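Home | Forums | Walls and Paint | Log in

Matte paint behind a table, is it a mistake?

silmont_k
Sat 3 June
I painted my workroom with matte white, two coats. After 5 months I see small spots which do not wash off. My neighbor says I must use satin. Do you agree?

Dernska
I do not agree. Matte is fine if you wait before washing it. I waited 20 days and I clean with a soft cloth only.

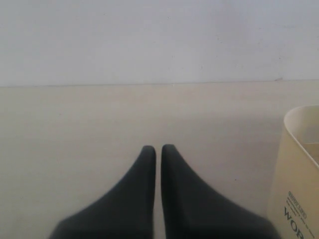
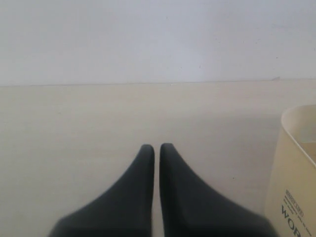 Satin shows every wave of the plaster, and in an old house this is worse than a spot. A smooth matte white like in the second picture has a few tiny specks, and I can live with them. The line where wall and table meet needs more care, so I wipe there first.

iordache8
Sorry, but I think this is bad advice. In a kitchen matte will not last until December. Satin, always.

Dernska
The question was for a workroom, not for a kitchen.

Share | 8 comments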